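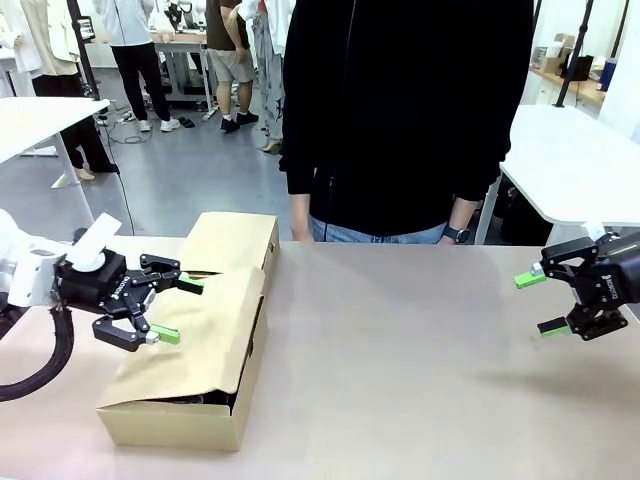 Training a two-arm policy on a small demo set, step by step. These are my notes from getting the lid task working on the Kenulik setup, cleaned up a bit because Prodromos Raptis keeps asking for them. The task is opening a cardboard shoebox. Sounds easy. The trick is the first contact: upper finger under the lid edge, lower finger against the front of the lid, and the other gripper waiting over the table partly open, pointing at the box. If your demos don't have that moment nice and clear the policy will never learn it, no matter how long you train. Green pads on all the fingers, keep them the same for demos and for testing.

What you need

Two arms, parallel grippers, a fixed camera on the workspace. Teleop of any kind. One GPU. Our training code is called Guvska but anything that predicts chunks of actions will do. Shoeboxes, plenty of them — cardboard lids crumple and go soft and you will go through a lot.

Step 1. Fix the start pose

Write down joint angles for both arms at start. Same every time. The box can move, the arms can't. We let the box slide and turn a little on the table but always on the left side, long side the same way. First attempt had the box all over the place and the data was useless for a set this small.

Step 2. Record

We recorded 900 demos. Fewer might work, didn't try. Rules for whoever is driving:

Go slow into the lid edge, then stop for a beat, then lift.
No re-grasps in the first half of the session. Save them for the second half and tag them.
Don't fix a bad demo halfway. Kill it and start over.
Swap the box when the lid stops holding its shape, but keep a few crumpled ones in the set on purpose. See step 5.

Gerasimos Dimitriou did most of the driving and his demos are smoother then mine, which shows up in the results. If you have two drivers, mix their demos in every batch. We had one driver per day at first and the policy learned two different habits and flipped between them mid-lift. Ugly.

Step 3. Trim

Cut the dead time at the beginning and the end. Leave the pause before the lift. I trimmed that pause too in October and lost a week figuring out why the gripper was pushing the box across the table insted of opening it. The pause is where the finger settles under the edge. Keep it.

Step 4. Train

Joint positions in, joint positions out, both arms in one vector. Splitting the arms into two models did worse for us, the right arm came in too early. Normalize each joint seperately. Save a checkpoint every 3000 steps and keep all of them, the disk space is cheap. Don't pick by validation loss. Ours kept going down long after the behavior on the real box got worse. Pick by running it.

Step 5. Test

Same table, same start pose, boxes not used in the demos. Write the protocol before you run anything. Ours:

Place the box by the tape marks, one run per mark.
Success = lid fully off the box, box still on the table.
Lid torn = fail, even if it opens.
Finger slips off the edge and gets back under by itself = success, but note it.

We have 13 marks. Do all of them for each checkpoint, no skipping the hard ones at the back. Put something dark in the box for half the runs and leave it empty for the others. Turned out to matter, the policy was partly reading the contents through the gap to decide when to stop lifting. More demos with an empty box fixed most of it.

The crumpled lids from step 2 pay off here. Model trained on fresh lids only did fine on the first run of a new box and then fell apart by the third. With worn lids mixed in, that drop mostly went away. For me this is the main result of the whole thing, more than any change to the network.

When it goes wrong

Gripper closes on air above the lid: camera got bumped. Check it against a saved reference shot before every session.

Lower finger crushes the front of the lid: gripper force too high, or the demos were rushed. Usually the second.

Right arm drifts while waiting: too few frames of it holding still. Don't filter out "boring" frames.

Arm cable pulls on the wrist near full reach: leave a bigger loop. Looks sloppy, works fine.

Everything worked yesterday and not today: lights. Close the blinds and try again.

Still to do: lids that are hinged on one side, and the Bruteck boxes with the tight lids, where the finger can't get in at all without the second arm holding the base. Will add a step 6 when I have numbers.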